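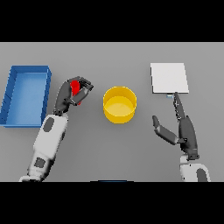
Revue de poésie Traline : rapport d'étape

État au 7 mars 2018, pour la période ouverte par le premier versement de la subvention

Avancement du numéro

Le prochain numéro comprendra un cahier de poèmes inédits, une section de traductions et des notes de lecture. À la clôture de l'appel à textes, nous avions reçu 623 poèmes. Le comité de lecture en a retenu 21, dont six en traduction. Les réponses ont été envoyées à tous les auteurs, avec un retard de quelques semaines sur le calendrier annoncé.

Les refus tiennent surtout à la longueur des envois. Plusieurs suites dépassaient nettement les douze pages prévues par l'appel et ne se laissaient pas découper. Deux d'entre elles nous paraissent assez solides pour être reprises en plaquette, hors du présent financement.

Traductions

Les versions françaises du recueil Wollitz sont achevées pour la partie qui nous concerne. Le traducteur a conservé la strophe de quatre vers mais abandonné la rime, ce que nous approuvons : les premiers essais rimés alourdissaient les poèmes brefs. L'accord de l'éditeur d'origine, Flerden, a été obtenu par écrit pour l'édition papier. Il manque encore celui qui concerne la mise en ligne d'extraits.

Notes de lecture

Cinq notes sont prêtes. La sixième, consacrée aux premiers recueils parus chez Salazar, a été rendue trop longue et doit être réduite d'un tiers. Nous souhaitons y garder le passage sur la ponctuation, qui répond à des critiques publiées ailleurs.

Dépenses

Les droits d'auteur et la traduction ont été réglés conformément au budget. L'impression n'est pas encore engagée. Le devis de départ portait sur un papier que l'imprimeur ne fournit plus ; le nouveau est un peu plus élevé et l'écart sera pris sur la ligne des frais postaux. Aucun complément n'est demandé.

Suite

Les épreuves seront envoyées aux auteurs dès que la maquette du cahier central sera arrêtée. La parution reste fixée au mois de mai, avec une lecture publique en librairie dont le lieu est à confirmer. Le second versement peut être effectué sur le même compte que le premier.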